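Section 2. Planning and Budgeting Before You Order

Read this section before you fill in the order form. It applies to single-arm and two-arm Hashmi stations used for handling cloth, towels, and other soft goods. Installation is covered in Section 3.

2.1 Decide what the station will handle

1. List every item the station is expected to pick up, fold, or move in the first year. Include items that will be handled only now and then.
2. For each item, write down the largest flat size, the weight, and whether the two sides have different textures.
3. Mark any item that has a printed pattern on one side only. Items of this kind need a larger set of practice runs and should be budgeted as two items.
4. Send the list to your Fetell sales contact with the order form. An order received without a list is quoted for rigid parts.

Note: Do not enter "assorted textiles" as a single line. The quote will be returned to you for correction.

2.2 Work surface

1. Measure the table you plan to use. The arm base and its clamp take up 46 cm of depth at the rear edge.
2. Check that the table top is flat and does not flex when you lean on it. If it flexes, add a replacement table to the budget now.
3. Select a surface color that differs from most of the items on your list. A mid-tone wood surface is suitable for white and light-colored goods. Dark goods need a light mat, part of the Undix accessory kit.
4. Leave 81 cm of clear floor on the operator side.

Caution: Glass and high-gloss tops are not supported. Reflections from overhead lights reduce the quality of the wrist camera picture, and no software setting corrects this.

2.3 Gripper and fingers

The standard gripper is supplied with two parallel fingers. Finger sets are ordered separately and are not interchangeable with those of the older Natska gripper.

1. Choose the narrow finger set if most items are thin single-layer cloth.
2. Choose the wide finger set if most items are plush, quilted, or lined.
3. If your list contains both, order both sets. Changing sets requires a hex key and a new calibration, so plan the work in batches.
4. Order one spare pair for each set. Finger pads are a wear part and are excluded from the warranty.

Note: Customers moving from Natska equipment sometimes carry over their old pad stock to save money. The mounting holes do not line up. Do not drill them out.

2.4 Camera and cabling

1. Confirm that the order includes the wrist camera bracket. It is a separate line on the form and is easily missed.
2. Measure the cable run from the wrist to the computer with the arm fully extended, then add slack for rotation. Order the next cable length up.
3. Budget for cable clips. Loose cable near the wrist catches on table edges and on the goods being handled.

2.5 Allowance for practice runs

The purchase price covers the hardware and 2 days of start-up help on site. It does not cover the operator time needed to record practice runs, and on most soft-goods projects this is the larger cost.

1. Assign one trained operator for each station.
2. Allow 7 working days of recording for each item on your list. Items counted twice under 2.1 receive twice the allowance.
3. Set aside several pieces of each item. Repeated gripping pulls the nap of fleece and terry, and worn pieces should be taken out of use.
4. Include runs in which the item starts bunched, rolled over, or partly inside out. 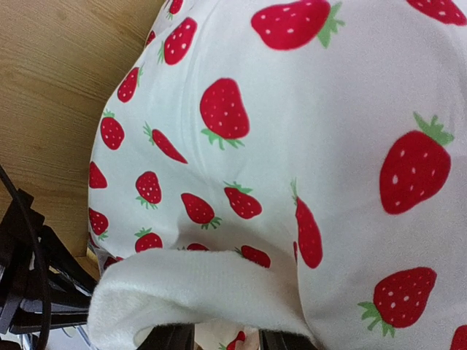
5. Do not reduce the allowance for lined or two-sided goods. When the lining turns outward along an edge, the fingers must enter below the rolled part, and the operator needs time to learn the approach from the wrist view.
6. Add one day at the end of recording for review and for repeating rejected runs.

Caution: Keep hands off the table while the arm is powered. Reposition cloth only after the hold light comes on.

2.6 Submitting the budget

1. Enter the totals from 2.2 through 2.5 on the planning sheet supplied with the order form.
2. List wear parts and practice goods under operating costs. Many purchasing departments reject them as equipment.
3. Have the sheet signed by the person responsible for the work area.
4. Send the signed sheet to Zorica Stan, order planning. Questions about finger sets and pads go to Vlasta Tomić, technical support.

Orders confirmed before the end of April ship in May. Prices in the attached list apply to quotes issued on or after March 27, 2020. Earlier quotes must be reissued.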